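4.2 Swapping the fingertips: Hesar pads against the Grodell set

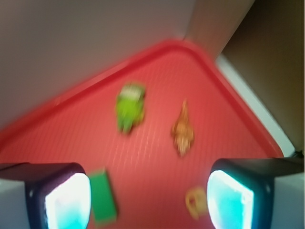
Figure 3. Wrist camera view of the red tray with four small objects, gripper fingers spread.

I went into this comparison rooting for the Grodell fingertips, mostly because Manee and I had spent most of September getting them to fit (and I'm stubborn). We kept the arm and the controller the same and changed only the tips, then ran 300 grasps with each set. The glowing pads in Figure 3 are the Hesar ones. They're bulky, and I worried about that a lot with flat things like the green block, which lies close to the left finger in the figure.

Well, the Hesar pads won anyway! They dropped 7 objects over the whole run, and the Grodell tips dropped 31. Most of those drops were small pieces, the size of the little yellowish-orange one near the right finger.

The wrist camera was a different story. Blur like that in Figure 3 was a real pain for our detector, which did fine on color but kept mixing up shapes. Joni wanted to throw out every blurry view, and I talked him into keeping them in the test set, 1316 in all. The scores in Table 2 include them, so please read the shape column with that in mind. Section 4.3 repeats the runs with a shorter exposure.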